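Subject: Re: [tabletops] Real wood or printed? And what do I put on it?
Date: 30/01/2024
List: Tables, desks and other flat things

Hi all,

Sorry for the slow answer, I've had a houseful and the table in question has been buried under coats and a half-done jigsaw. I'm going to quote the original question so it's easier to follow, because the thread has wandered off into chair legs.

> I bought a Colari table secondhand, pale top, no paperwork. The seller
> swore it was "real wood all the way" but the grain looks almost too
> neat to me. I have two kids and a lot of orange juice in my life. Do I
> oil it, wax it, or leave it alone? And can I sand out a ring without
> wrecking it? I already own a sander and I'm itching to use it.

OK so first thing, please put the sander back in the closet for now! I say this with love, as somebody who went straight through the face of a sideboard in my first apartment and then had to keep a fruit bowl on the spot for years.

"Real wood all the way" can mean pretty much anything coming from a seller. What you want to do is get down on the floor with a flashlight and look at the underside and the ends. If the lines on the top carry on over the end and turn into end grain (the little curved growth rings, like the end of a two-by-four), you've got solid boards. If the end has a strip stuck on it, or the lines just stop dead at the corner, it's a face on top of something else. That's not bad news, by the way. A decent veneer is real wood, there's just not a lot of it.

Then look for repeats. Printed tops use the same stretch of pattern over and over, so pick out one odd shape in the grain and go hunting for its twin. I found three of the same swirl on my mother-in-law's desk and kept my mouth shut.

As for looking "too neat", I wouldn't go by that at all. People expect wood to be all knots and drama, but plenty of light tops are very calm, with long wavy lines running across and then one place where they all dip down to a point and come back up again. You get that shape from the way the log was cut (flat-sawn is the word to search for) and I think it's the prettiest part of any table. I could look at this sort of thing all day.
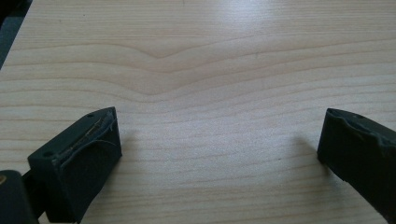

One reader off-list wanted to know whether the shine tells you anything, and said that a satin top must have been lacquered at the factory so there'd be no point in oiling it.

I'd say that's half right. You can have a satin look from lacquer, from hardwax oil, or just from years of sleeves rubbing back and forth. Put a drop of water somewhere nobody looks, give it ten minutes, and see. If it sits there in a bead, there's a finish doing its job and oil will only smear around on top and go sticky (ask me how I know). If it soaks in and leaves a darker spot, the wood is thirsty and you can feed it.

Now for what I put on mine. My own table is an Esovmont, bought in August when they were clearing out the floor models, $316 with a scratch down one side that I've never managed to fix and have now stopped seeing. It came with an oiled finish and I've kept it up with Gautier hard wax. One tin has lasted me and is still going. You want much less than you think you want! A dab on a lint-free rag, rub it out along the grain until it looks like you've done nothing, leave it overnight, then buff with an old T-shirt. The first time I did it I put on so much that the newspaper stuck, and I could read the weather forecast in it for a week.

For the ring, it depends on the color. White rings are usually moisture caught in the finish and a lot of them will come out with patience. Try a soft cloth and a bit of wax first. If that does nothing, go very gently with a fine pad, always along the lines and never across. Black rings are a different animal and have gone down into the wood itself, and if you do have veneer I'd live with those.

If you've checked the ends and you're positive it's solid, then OK, you may have your sanding fun. By hand, with a block. I'd start at 200 and only use that on the mark itself, then do the whole top at 500 so you don't end up with one shiny patch and one dull one. Look at it sideways against a window while you're working. From straight above everything looks perfect, and then the sun comes in low the next morning and there are all your swirls.

Somebody earlier in the thread recommended Billent spray polish. I've used it and it smells great, but it left a film on my oiled top and I had to wash it off before the wax would take. On a lacquered top it's probably fine. For everyday juice and crumbs I use a damp cloth and then a dry one, and I've never needed more than that.

Let us know what the ends look like when you've been under there. And if you find a maker's stamp, please copy out exactly what it says, I've been trying to work out which of the Colari tables were solid and I keep getting different answers.

Oh, and whoever asked about the wobbly chair, I haven't forgotten, I just need to find my clamps first.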